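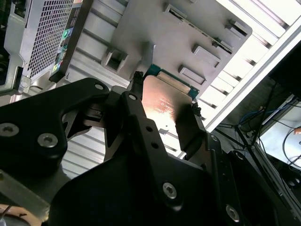 4. Condition wording in second-hand tablet listings

4.1 Material and coding

The analysis in this section draws on 2,698 listings for used tablets placed on the Reltier and Warnden resale sites. Both sites ask the seller to choose a condition grade from a fixed list and then leave an open text box for remarks. The grade is compulsory on both. The text box is compulsory on Warnden only, although a single word is accepted there, and many sellers on that site enter nothing beyond the name of the model. Listings placed by trade sellers were removed before sampling, as were listings offering several tablets as one lot.

Each listing was read in full and coded for the parts of the tablet that the seller named, the fault or mark reported, and the words used to indicate how serious it was. The parts were grouped under screen, casing, buttons, ports, cameras, battery and internal parts. A seller who wrote that the home button "sticks a bit" was therefore coded under buttons, with a report of partial working and a softening phrase. Where a remark could refer to more than one part, as in "slow to wake up", it was coded as unassigned. Photographs placed by the seller were not coded, and the prices asked were recorded but are treated separately in Section 5.

A second reader coded 233 of the listings without sight of the first reader's work. Differences were settled by discussion. Most of them concerned the line between casing and screen, in particular chips at the rim of the glass, and the rule finally adopted was that any damage to glass counts as screen even where the seller describes it as damage to the edge or the frame. The rule was then applied again to all listings coded before that point.

4.2 Outward parts

Sellers wrote most freely about what can be seen with the tablet switched off. Scratches to the back were often placed with some care ("lower left, near the speaker"), and dents at the corners were nearly always given a cause, usually a fall. Remarks on the screen were shorter and more guarded. The phrase "no cracks" appeared in many listings whose condition grade already ruled out cracks, which suggests that sellers expect the grade alone to be doubted.

Buttons and ports were treated differently on the two sites. On Reltier the listing form shows a short reminder to check the charging socket, and sellers there commonly stated that the tablet "charges fine" or that the cable "needs to sit just right". Warnden has no such reminder. Sellers on Warnden seldom mentioned the socket, and when they did so it was generally to report a fault. We do not conclude from this that sockets are in better order on one site than on the other; the difference lies in what the form prompts people to say.

Cameras were the least discussed of the outward parts. A seller who mentioned the rear camera tended to say only that it worked. The front camera was mentioned chiefly in connection with video calls, and then as a point in the tablet's favour. Scratches on the lens cover, where reported, were placed among marks to the casing, and readers of the listing would have had to work out for themselves whether pictures were affected.

4.3 Inward parts

The parts a buyer cannot inspect were described in far more general terms. Battery remarks were common but rarely gave a measure. "Battery good for its age" was the typical form, and the age of the tablet was often missing from the same listing. Sellers who did offer a measure spoke of hours of film watching or of how many days the tablet could be left on a shelf, and these cannot readily be compared with one another.

Other internal parts were almost absent. Fittings such as a copper-coloured plate joined to a piece of circuit board have no place in the everyday language of resale, and no seller in our material named anything comparable. Where the inside of the tablet came up at all, it was because a repair had been made. The seller would then write "new board fitted" or "opened by a shop", usually without naming the shop or the part. Such remarks were offered as reassurance by some sellers and as a warning by others, and the wording alone did not always show which was meant.

This matters for the grading lists. On both sites the grades are defined almost wholly by outward marks. A tablet with an unmarked casing and a worn battery may properly be placed in the highest grade, while one with a scratched back and a recently replaced battery may not. Mendoza (personal communication, June) has observed the same pattern in the grading of used cameras on the Lins site - a market in which buyers are often thought to be better informed. Emiliano Mendoza also notes that the Lins list once included a line on internal condition, and that it was withdrawn when sellers left it blank.

4.4 Softening phrases

Softening phrases were found in connection with every group of parts. The commonest were "a bit", "slight", "usual" and "nothing major". They were attached to faults of very different weight: "slight" described both a hairline mark on the back and a screen that failed to respond along one side. The word "usual" raised a further difficulty, as it assumes that buyer and seller share a view of what ordinary wear looks like. The Skarside guidance for private sellers, which is linked from the Warnden help pages, advises against the word on those grounds. It was nonetheless more frequent on Warnden than on Reltier.

Stronger wording was rare and was mostly confined to tablets sold for parts. In these listings the sellers wrote plainly, gave the fault first and often listed what still worked. They were, in this limited respect, the most informative group in the material. Their asking prices are set out in Table 2, together with those for the four upper grades.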